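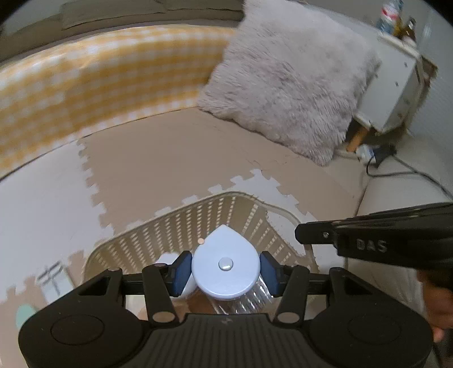
*Clear ribbed container with a white lid and a small button in the middle.*

## Keeping camping gear in good condition at home

After our last trip to Postham I found mold on the tent floor, so now I follow a routine before I put anything in the closet. Most of it I learned from Kgomotso Kruger, who repaired tents in Kadov for many years.

**Tent**

- Hang it open for 4 days, also when it feels dry already. The seams hold water longer than the fabric.
- Don't fold it on the same lines each time. I just push it loosely into an old pillowcase.
- Wipe the pole ends with a dry cloth and store the poles assembled halfway – the elastic cord stays less stretched like this.
- No laundry detergent. Lukewarm water and a soft sponge are enough.

**Sleeping bags**

Never keep them in the small sack they came in. A big cotton bag is best, or a hanger if you have the space. Mine has down filling and I wash it once a year, in September, on the gentle program at a water temperature not over 30 °C. It goes in the dryer on low heat with two clean tennis balls, and I stop the machine now and then to break the lumps by hand.

**Stove and cookware**

Unscrew the gas cartridge and keep it outside of the living rooms, away from the heater. If the pot smells, boil water in it with a spoon of baking soda and leave it until the next morning. Burned rice comes off the same way, but it can need a second round.

**Small things**

Matches, spare buckles, tent pegs and repair tape get lost the most. I keep them in one box with a list taped inside. Take the batteries out of the headlamp! I lost a good one from Festlow because the batteries leaked over winter.

Last changed 6/28/23. I added the part about the dryer.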